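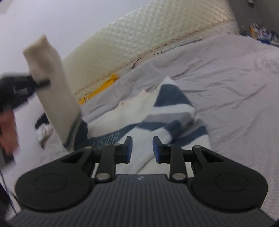 M. Srivastava
Student lead, household tasks group, Plirnden Robotics Club

Projects > Student reports > Household handling > Section 4
Search reports enter keyword
Posted in May by M. Srivastava

4. Collecting the laundry demonstrations

4.1 Task and setting

The laundry task was chosen after the block-stacking work described in Section 3. Blocks keep their shape when they are picked up, and most of the planning code written for the club's earlier entries depends on this. A sock or a towel changes shape as soon as one end is lifted. We wanted a set of demonstrations in which the items start in a heap, overlap each other and have no fixed front or back.

All of the recordings used in this section were made in a furnished room at Murulside, on and beside a bed. The bed was not made up between runs. Items were dropped on the sheet by one member while the other looked away, and the run began from whatever arrangement resulted. In Figure 1 a long cream sock is held in one gripper while the second is still open in front of a striped towel. We kept to ordinary household items and did not buy anything for the purpose.

4.2 Operators and grippers

Each operator worked with 2 hand-held grippers, one per hand. The jaws have blue contact pads on their inner faces. New operators practised on the towel first. Socks were harder, mainly when the toe was folded under the cuff, and several early runs had to be thrown away when an operator put a gripper down and used fingers to free the fabric.

We asked operators to follow three rules. The first was to keep both grippers in use, even where one would do. The second was to let go of an item only when it was resting on something. The third was to carry on after a dropped item without restarting, so that the set would include recoveries. The third rule was the one most often forgotten, and we had to repeat it at the start of each session.

A session lasted up to 2 hours. Operators swapped after every 8 runs, which was shorter than we had planned, but wrist ache set in sooner than expected and the later runs in a long turn were visibly slower in the logs. We aimed for 500 usable runs and reached that number in the last session.
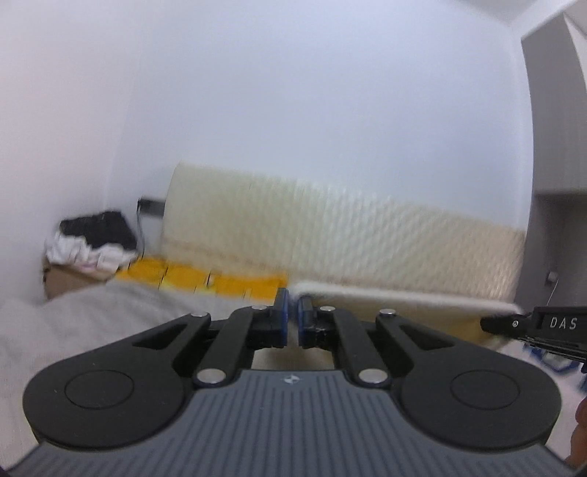 Figure 2. View across the room at Murulside, with the fingertips of one gripper close together and a second gripper at right.

4.3 Sorting the runs

Runs were labelled by hand using Vosen, the club's own annotation tool. For each run we marked the first contact with an item, the lift and the release. Fast movement between these points was a problem. When an operator turned from one side of the room to the other, the background smeared and the edges of light-coloured fabric were hard to find against light-coloured surfaces. We left such stretches in the set but marked them as travel, and they were not used for training the grasp model.

Two members labelled the same small batch at the start and compared results. They agreed well on release and poorly on first contact. The definition was then changed to the earliest point at which the fabric moves, and the batch was labelled again. The grasp model trained on the final set is described in Section 5.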